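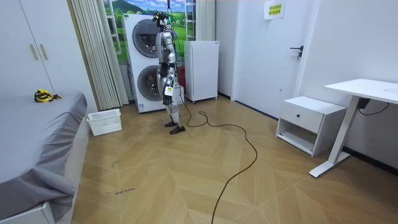
pallet_jackie
Original poster
Anyone else had a humanoid quit standing halfway through a laundry run? We have one working in our mock bedroom (Zurnus body, Nosau controller, whole stack about 2 years old) and last night at the end of a pick-up-and-walk sequence the knees simply let go. No warning, no slow squat, no error tone. It was hanging on the overhead line at the time, so the damage is one scuffed shin cover and my nerves. Layout matters for what follows: it works the strip of floor in front of the stacked washer-dryer and the little fridge, bed on one side, desk on the other, with the long black cable running off across the floor from near its feet. The log shows both knee drives going to zero torque in the same tick, then the controller cheerfully reporting "balance nominal" for 8 seconds while the thing dangled like a coat. I would like to know (a) who does that and (b) how I stop it.

tenmilbolt
Cable. It's always the cable.

Dorrit_W
It is not always the cable. Both knees in the same tick is a bus or supply event. If it were a mechanical snag you'd see the ankle load go weird first, and one side before the other. Post the voltage trace?

pallet_jackie
Trace is boring. Dips a hair, comes back. I'd call it within normal for a step-off. Ankles were fine right up to the moment they weren't holding anything.

tenmilbolt
"Dips a hair." At what sample rate?

pallet_jackie
10 Hz.

tenmilbolt
Ten. Hertz. You could drive a truck through there and wave out the window. A brownout long enough to reset a knee drive fits between two of your samples with room left over for lunch.

pallet_jackie
In my defense it's the default.

kneecap_liew
We run the Liew knee drives on a similar body. They have an undervoltage lockout that is, let's say, sensitive. When it trips the drive goes limp and does not put a fault on the bus until somebody asks it for one. If your controller only polls for faults at startup, you get exactly what you describe: no legs, all smiles.

Dorrit_W
That would explain the "nominal" too. The balance estimator is reading torso tilt. Robot hanging from its head is beautifully upright. Best posture it's had all year.

pallet_jackie
I hate how much sense that makes.

grumpy_actuator
Going to be the unpopular one. You are all hunting for the sag and skipping the fact that this thing was allowed to walk with a loop of cable on the floor where it puts its feet. Even if tenmilbolt is wrong about the cause (he guesses cable for everything, including my dishwasher), that is the one I would write up first. Route it overhead with the rest or don't walk.

tenmilbolt
I was right about the dishwasher.

pallet_jackie
We tried everything overhead. Too much weight on the bundle and the head started pulling, which the neck didn't enjoy. Floor run was the compromise.

grumpy_actuator
Then it's a compromise with a trip hazard in it. Put it against the wall. You also have people walking through there carrying laundry, I assume, and they can't see their feet either.

Dorrit_W
I half agree. Tidy it, sure. But tidying it won't fix a drive that resigns without telling anyone, and I don't want jackie taping down a cable and closing the ticket. The next one could be off the line with somebody standing next to it.

Jurgita Kütt
Signing my own name because I wrote some of the fall detection for an older Nosau release and deserve whatever comes. The estimator does treat low tilt as standing. We had foot contact in the check at one point. It was taken out when soft carpets gave us false alarms. You can put it back: there's a setting for minimum foot load, shipped at zero, which means off. Set it to something your floor agrees with and it will at least stop telling you everything is fine.

kneecap_liew
Shipped at zero. Lovely.

Jurgita Kütt
I said deserve.

pallet_jackie
OK, spent the afternoon on it. Moved logging up to where tenmilbolt can't laugh, polled the knees every cycle, set the minimum foot load, ran the same sequence with a spotter and the overhead line snug. Went limp again on the 50th step. Both knees reported undervoltage lockout this time, and the controller noticed and hit the stop by itself. The sag is real and it is ugly. It lines up with the arms lifting and the leg pushing off together.

tenmilbolt
So a long thin supply cable with a voltage drop. A cable, you might say.

Dorrit_W
Or a supply that can't cover the peak. Measure at both ends before he gets a plaque.

pallet_jackie
Measuring tomorrow. We have a spare supply from the Solar bench that's rated well over this one, so I can swap one thing at a time. Until then it's lifting OR stepping, not both, and no runs without somebody on the stop.

grumpy_actuator
And the floor cable?

pallet_jackie
Going along the wall. I've bought the clips. You can all stop.

kneecap_liew
While you're in there, check the connector at the robot end. We had one that looked perfect and had a single pin doing the work of three. Pull it apart and look for brown.

pallet_jackie
Will do. If it's brown I'm starting a new thread and tenmilbolt is not invited.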